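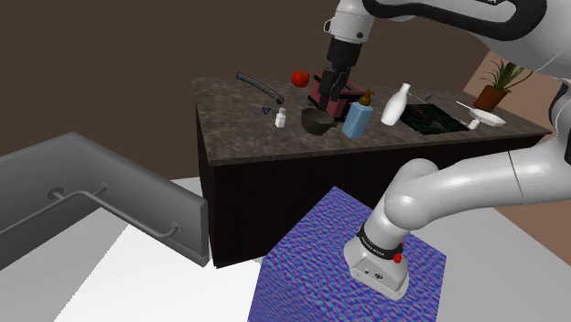

Reading time: 6 minutes (892 words)

Chapter 4
Skin Types and the First Consultation

Before any product goes on a client's face, you need to know what kind of skin you are working with. Most mistakes made by new estheticians start with a cleanser or cream picked too early, often on the client's own word that her skin is "oily" or "sensitive."

This chapter covers the five skin types used in the rest of the book: normal, dry, oily, combination, and sensitive. It also explains the difference between a skin type and a skin condition. Dry skin makes too little oil. Dehydrated skin lacks water, and oily skin can be dehydrated too. Students mix up these two terms more than any others in the course.

Start with a clean face. Wash with a mild cleanser, pat dry, and wait 18 minutes before you look at the cheeks, nose, chin, and forehead under a magnifying lamp. Write down what you find for each area on the intake card. Ask about medicines, allergies, and recent peels or waxing.

Skin also changes with the weather. A client seen in August may need a heavier cream by winter, so fill out a new card each season.

The case notes in Section 4.3 come from Rogelio Estrella, who kept cards on roughly 300 clients at the Galloditz salon. Read them before you try the practice consultation.

Key terms: sebum, barrier, dehydration, T-zone, patch test

4.1 What Sebum Does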